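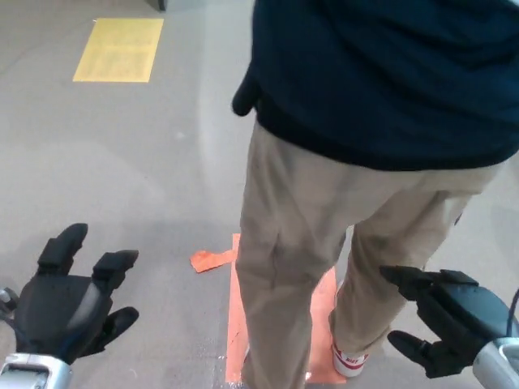 Roomy enough to bend in, but the leg could be shorter, was one comment from the Lo fitting, and we heard much the same from other wearers at Makstead. Most of them like the loose tan trousers and wear them with a long dark top over the hip. The complaint is nearly always the length, so hems have taken up more of our time this quarter than we planned for.

Progress against the plan

The clothing store at Makstead has lent or handed on 113 garments in the period to the end of January. Trousers and long tops went fastest. Coats moved slowly and we still have a full rail of them. Trainers were not in the original bid, but people asked for them and we now keep a small shelf, sorted by size.

The alterations table opened a month later than planned. The second-hand Brekell machine needed a new foot pedal, and the first one sent to us did not fit. It now works well on cotton. It struggles with heavy hem bands on knitted tops, and we do those by hand for the time being.

Fittings at Lo are held in the afternoon from two o'clock. The morning slot was poorly used and we have dropped it.

Spending

Of the £2000 awarded by the Tralerent fund, £1549 has been spent. This covers the machine and its repair, rails, thread, elastic and hall hire at Lo. We spent less on fabric than budgeted. We would like to move what is left on that line to hall hire and ask for your agreement to this.

Problems

Loose trousers wear at the back of the knee and along the inner leg, and several pairs came back too thin to lend again. We have started patching these areas earlier. Storage is tight at Makstead and the coats will have to go into boxes over the summer.

Next period

We will hem the popular trousers to three lengths before they go on the rail, and label the length inside the waistband. A second fitting afternoon at Lo is being arranged. The size record will be moved from the notebook to a spreadsheet, and a copy will come with the next report.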